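Guides > Grippers > Comparing fingers on a sorting task
Search the guides

Step 1. Close on a can with the ribbed fingers
Run the Edetti controller at its lowest closing speed. Stop once both fingers bear on the side of the can, below the neck. Log motor current.
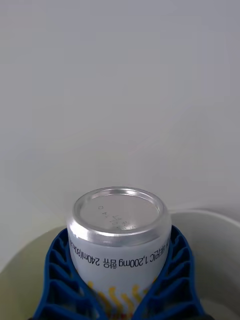
Step 2. Set up the boxy fingers
Bring the black gripper in over the cans and check cable slack through the full wrist range. Keep the two receptacles at the back of the table. Small strips of tape mark positions.

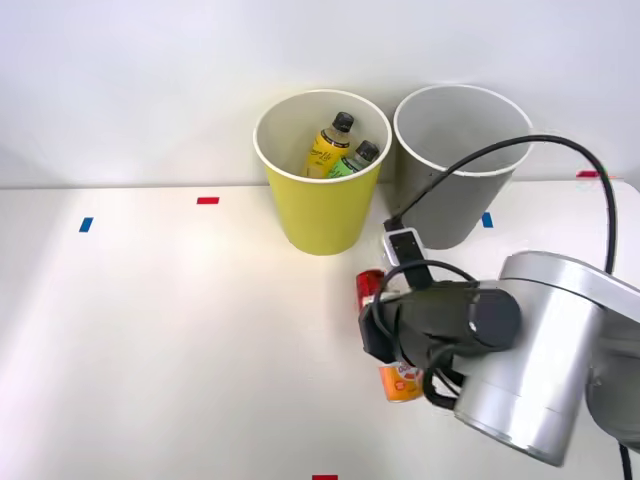
Do both finger sets need the same force limit?
Start each set at its own limit. Compliant fingers spread the load, so a shared value skews the comparison.

Test a can on its side before moving on. Park the open fingers clear of it and record the start pose.
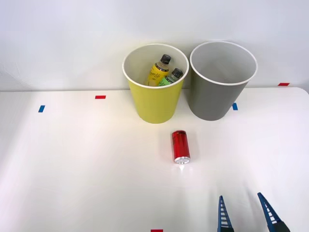 Step 3. Check the wrist view
Lower the open fingers on either side of an upright can and compare the gap left and right. Correct the tool offset if the gaps differ by more than 2 mm. Repeat after every finger change. 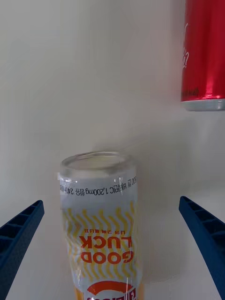
Kerstin Ostermann writes that on her Rizk arm the offset drifted after 500 cycles, and that retightening the finger screws fixed it.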